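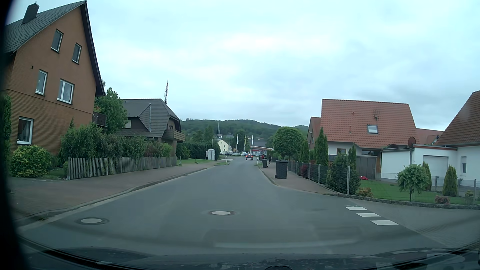 Braking for tail lights that aren't going anywhere
Perception and Planning subforum, 2 pages, showing page 1

kerbside_kalman
Posted 7:40 pm

I'm after opinions before I do something stupid to the planner. We run a camera-first stack on a single car around Pulleddale, low speed residential only, safety driver in the seat the whole time. Detection is a stock-ish network, tracking is Plinby, planning is our own lattice thing that I inherited and am slowly growing fond of, in the way you grow fond of a rash.

Problem: on straight residential streets with a lead car a long way off, the moment its rear lights come on the planner starts shedding speed. The gentle, apologetic kind of slowing that makes the cyclist behind you wonder if you've died. The gap is enormous. The lead car is a few pixels of dark car and two red blobs.

I replayed the log with frame 1587 as the starting point and got the same behaviour every time, so at least it's consistently timid. The range estimate on the lead car wanders all over the shop, and the brake light classifier is very sure of itself. I'm tempted to ignore brake state past a fixed distance and go to bed.

Also, and possibly related, the tracker has invented a third pedestrian on the right-hand footpath. There are two. The third is a wheelie bin.

gravel_and_grief
Posted 7:58 pm

Don't gate on distance. Everyone gates on distance and then someone's lead car is stopped over a crest and you've taught the planner to be surprised by it. Your range estimate is the sick patient here and you're proposing to put a cushion over its face.

What are you using for range at that size of box? If it's box height with an assumed vehicle height, one pixel of jitter on a car that far off is worth a cricket pitch.

kerbside_kalman
Posted 8:04 pm

Box height with an assumed vehicle height.

gravel_and_grief
Posted 8:05 pm

Well then.

offby_one_lane
Posted 8:21 pm

I'll disagree with gravel, as is tradition. Range is noisy, yes, but it's always going to be noisy on a mono camera at that distance and you can't filter your way to information you never had. The real fault is that "lights red" goes into the planner as "braking". Tail lights are red too. Under a flat grey sky plenty of people drive with their lights on, and your classifier has probably seen more brake lights than running lights.

Look for the change. A step up in brightness over a few frames is evidence, and a steady red blob is a paint colour as far as I'm concerned. If you haven't got enough pixels to see the step, output "unknown" and let the planner deal with it.

Does your planner have an unknown? Ours had a boolean for two years and I still wake up sweating.

kerbside_kalman
Posted 8:30 pm

It has a boolean.

tinned_lidar
Posted 8:47 pm

Buy a lidar

offby_one_lane
Posted 8:49 pm

Every thread, mate.

tinned_lidar
Posted 8:50 pm

And every thread I'm right

mulchbrain
Posted 9:15 pm

On the bin: we had this with Plinby. A bin is dark, upright, narrow, on the footpath, and when it's sitting close to real people the association step gets generous. Your detector fires on the bin at low confidence, Plinby sees two healthy person tracks next door and lets the weak one in on the strength of the company it keeps. Guilt by association, only in reverse.

Fix for us was raising the confidence needed to start a track while leaving the threshold for continuing one where it was. They're separate parameters, but the config names are so alike that I edited the wrong one for most of January.

Second thing: bins don't walk. If you've got decent ego motion, subtract it, and anything standing perfectly still in world coordinates stops getting a predicted path into the road. It stays in the map as an obstacle. You just don't brake for its ambitions.

gravel_and_grief
Posted 9:22 pm

Careful with that last one. People stand still. Kids stand still right up until they don't. I'd keep a small prior on any person-class object stepping off the kerb, moving or otherwise, and let the class probability do the work of telling bins from children.

mulchbrain
Posted 9:26 pm

Fair, and I should have said that. We only zero the prediction once the class has settled on something other than person. An undecided blob keeps its legs.

kerbside_kalman
Posted 9:31 pm

"An undecided blob keeps its legs" is going in the code comments.

flatpack_slam
Posted 10:02 pm

Late-night heresy: do you have a map prior at all? For the range problem you can intersect the bottom of the lead car's box with the road surface and do far better than assumed height, provided your pitch estimate isn't rubbish. If you're near-level it's only a few lines of code. Mask out your bonnet before you do anything clever, reflections on the inside of the windscreen included. We had a phantom car living on our own bonnet for four sprints.

gravel_and_grief
Posted 10:08 pm

Ground plane at that distance is as touchy as box height. A fraction of a degree of pitch over a speed hump and the lead car teleports into the next suburb.

flatpack_slam
Posted 10:11 pm

Which is why I said provided. Estimate pitch from the kerb lines and fuse both. They fail in different ways.

offby_one_lane
Posted 10:19 pm

Also the side street. If you've got a junction mouth on the right, what's your planner doing about priority there? Some of that slowing could be give-way caution and you're blaming the poor hatchback. Print the cost terms separately before you touch a thing.

kerbside_kalman
Posted 11:36 pm

Right. Printed the cost terms separately, as I should have done before posting, and I'd like it noted that I hate all of you.

The lead car accounts for a bit over half the slowdown. Most of the rest is the junction term, which somebody at Karras wrote before the code came to us and which treats every side street as if a road train is about to come out of it. The bin contributes a sliver. It does contribute, though.

Plan so far: brake state becomes braking / not braking / unknown, with the step change test. Track initiation threshold goes up. Range gets a proper variance passed through to the planner, which until tonight was receiving a hard-coded 4 from a file called temp_defaults. Junction term I'm leaving alone until I've read it sober.

tinned_lidar
Posted 11:40 pm

A lidar would have given you the range

gravel_and_grief
Posted 11:52 pm

Hate to say it but the tin's got a point on that one specific item. Still wouldn't tell you if the lights were brakes.

If you want something to regress against, the Jokemeo replay tool lets you pin a log segment and diff planner output between builds. It's ugly and it needs an old Python, but it'll catch it when you fix the hatchback and break every roundabout in town.

kerbside_kalman
Posted 12:14 am

Jokemeo installed. It has found 165 differences between my build and my build. Going to bed.

mulchbrain
Posted 12:17 am

Set the random seed. Second tab, under the thing that looks like a logo.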